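Open day at Birance: I went to see the robots and stayed all afternoon
7/25/21

I told my editor I'd be an hour at the Birance open day. I was there for nearly four, and I'd have stayed longer if they hadn't started turning the lights off upstairs!

Birance is the little automation outfit that moved into the old Plaltar building out in Ciltness, and this was the first time they'd let the public in. They had planned for 50 people. By lunchtime 300 had signed the sheet at the door, the cookies were long gone and the line for the parking lot went back past the gas station.

Most of the kids headed straight for Wako, which is the name of both the arm and the software that runs it (confusing, I know). Wako sorts small parts into trays, and it's quick. What I liked better was the corner where they show how it gets taught. You take a gripper in each hand, the same sort of jaws the robot has, and you do the job yourself, picking things up and putting them down while the grippers keep track of how you moved. Do it enough times and Wako has something to copy.

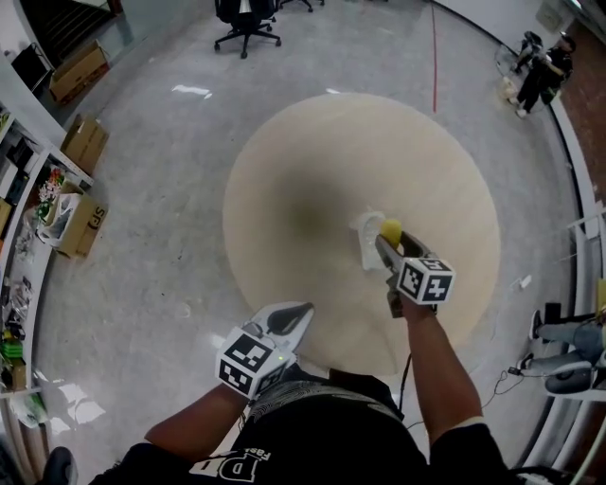
Jeferson Nogueira, who runs the teaching side, told me each task needs 935 good tries before they'll let the arm have a go at it. I asked what counts as a good try and he laughed and said mine wouldn't. Fair enough. I had my turn a bit later, and it's a lot harder than it looks when somebody else is doing it. You keep wanting to use your fingers. I squeezed too hard, then not hard enough, then I reached across myself and got my wrists in a knot, with a very patient eight-year-old waiting behind me.

She was better at it than I was, by the way. So was her grandfather.

Jeferson says people slow down after a while and that's when the recordings get useful, so the staff work in short turns and swap over. He's been at it long enough that he catches himself pinching his coffee mug at home the same way. He also said roughly 85 percent of the questions he got were about jobs, and he didn't dodge mine. The company has been hiring for the teaching work, he said, and he'd like to take on more local people once the second room is ready.

I do wish there had been a few more signs. I walked into a supply closet twice looking for the talk on safety, and by the time I found it they were stacking the chairs.

They're planning another open day in September, with sign-up in advance this time and two sessions so the line doesn't get silly. Entry will be free again. Wear comfortable shoes, and eat before you go.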